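Dear Lorna,

Thank you for your patience while I put this together. It covers the April open day and the weeks either side of it, and it is rather longer than the last one - I hope you will forgive me, as there was a good deal I wanted you to hear.

We held the day in the Tilside rooms, with the sitting area at one end and the demonstrations run from there. Efren Pascual looked after the robots and Rhea Dela Peña looked after everybody else.
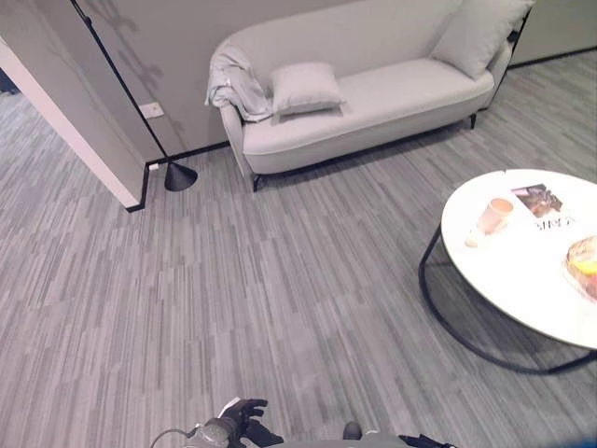
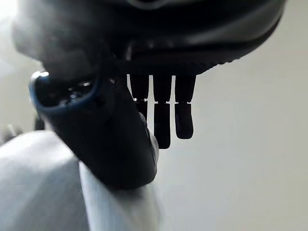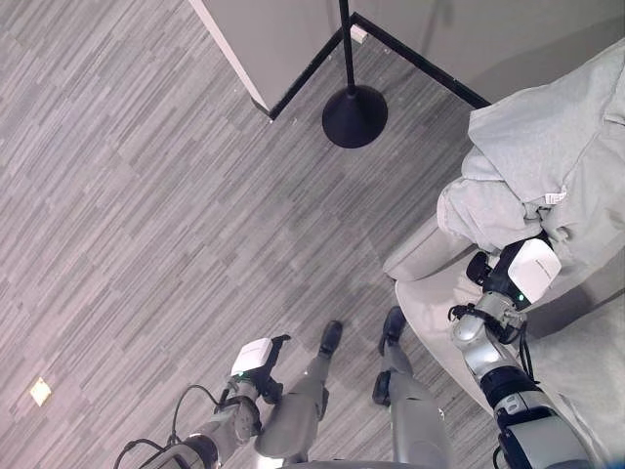
Who came

We welcomed 197 visitors, a good many of them families from Castillo who had never been near a robot before. Groups went through six at a time, which Rhea worked out beforehand and which kept things pleasantly calm. The talk people mentioned most was Yuto Kuroda's, on how a jointed hand differs from a simple gripper, and he very kindly gave it again in the afternoon.

What we spent

The grant covered £943 of the day's costs, mostly room hire and printing. Alfredo Lumanlan has the receipts and will send them on separately.

What we would change

The welcome talk ran long (my fault, I'm afraid) and the last group had less time for questions than they deserved. Several older visitors also asked for more seating, and we shall see to that.

Next steps

Nine people have asked to come back for the Skukside sessions, and Efren is drawing up dates now. I would dearly love you to join us for one of them - do let me know which suits.

With warm thanks from all of us at Jolterness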